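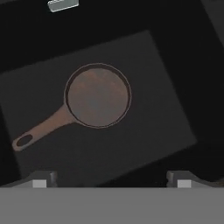
## 3. Fitting your Rosine under-sink water filter

By now you should have unpacked everything, had a good look at the parts list in section 2 and, we hope, put the kettle on. Fitting the Rosine is a job most people manage in an afternoon, and there's no prize for finishing sooner. Read the whole section through once before you pick up a spanner. It makes the middle steps a good deal less puzzling.

You will need an adjustable spanner, a drill with the bit supplied, a pencil, a torch, an old towel and a bowl. A cushion for your knees is not on the official list, but Tarun Pal, who wrote the first edition of this guide after fitting the Rosine in his own kitchen at Osham, asked us to mention it every time we reprint.

> **Caution:** Connect the filter to the cold supply only. Hot water will damage the housing and spoil the cartridge.

### 3.1 Choosing where it goes

Open the cupboard under your sink and clear it out completely – yes, even the bag of bags at the back. The filter housing hangs on a bracket fixed to the side wall of the cupboard, and you need enough clear space below it to drop the bowl down when the time comes to change the cartridge. Hold the housing up against the side, move it about a bit, and shut the door to make sure nothing catches.

The small filter tap can go wherever you can reach it comfortably and the water will fall into the sink. If your sink already has a spare tap hole with a blanking plug in it, use that and save yourself some drilling.

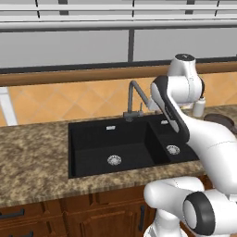 *Double sink below a window, with worktop to the side and a tiled splashback behind.*

> **Note:** If your worktop is natural stone, please have the tap hole cut by someone with the right tools. The drill bit in the box is for the cupboard side and nothing else.

### 3.2 Fixing the bracket and the tap

1. Hold the bracket against the cupboard side and mark the screw holes in pencil. Check it's level, or at least level enough to please you.
2. Drill the holes. Wrap a bit of tape around the drill bit first to show how deep to go, so that you don't come out in the cupboard next door.
3. Screw the bracket on firmly and give it a good tug.
4. Slide the rubber washer on to the stem of the filter tap, drop the stem through the hole, and tighten the nut from below. A second pair of hands is very welcome at this point, to stop the tap turning round as you tighten.
5. Hang the housing on the bracket, with the arrow on the lid pointing towards the tap side.

### 3.3 Connecting the water

1. Turn off the water at the main stopcock and open the cold kitchen tap until it stops running.
2. Put the towel and bowl under the cold pipe. There is always a little more left in there than you expect.
3. Undo the joint between the cold pipe and the tap hose, and fit the brass tee (part 2338) between the two. Hand-tighten first, then give it a quarter turn with the spanner.
4. Cut the blue tube to length with a sharp knife. The end must be square and clean, so take your time, and cut again if it looks ragged.
5. Push one end into the tee and the other into the side of the housing marked IN. Push until you feel it stop, then push once more.
6. Run the second length of tube from OUT to the filter tap in the same way. Leave a gentle curve in it and avoid any sharp bends.
7. Clip a locking collar (part 3713) on to every push-fit joint.

> **Caution:** Never use sealing tape on the push-fit joints. If one weeps, turn off the water, pull the tube out, trim the end and start that joint afresh.

### 3.4 First use

1. Unscrew the bowl of the housing, take the wrapper off the cartridge and stand it inside, ribbed end upwards. Screw the bowl back on by hand.
2. Open the filter tap, then turn the stopcock back on slowly. You'll hear some spluttering and coughing as the air comes out, and it will settle.
3. Let the water run for ten minutes. It may look grey to begin with. That is harmless carbon dust, and your house plants won't mind it if you'd like to save it for them.
4. Close the tap, dry every joint with a tissue, and check them all again with the torch before you go to bed.

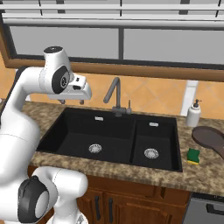

**How often should I change the cartridge?**

Change it every 52 weeks, or after 4000 litres if you get there first. A large household that drinks plenty of tea may well do so, and you'll usually notice the flow dropping off before then.

### 3.5 If the flow is slow

Look first for a kink in the tube, which is by far the commonest cause and easily put right. Next, see that the lever on the brass tee is fully open. If both are fine, the cartridge may have an air pocket in it: close the tee, press the red button on the lid until it stops hissing, and open up again gently.

Spare cartridges, collars and washers are sold by Trarner direct and at the Tomar trade counter. Please have the number from the underside of the lid to hand when you order.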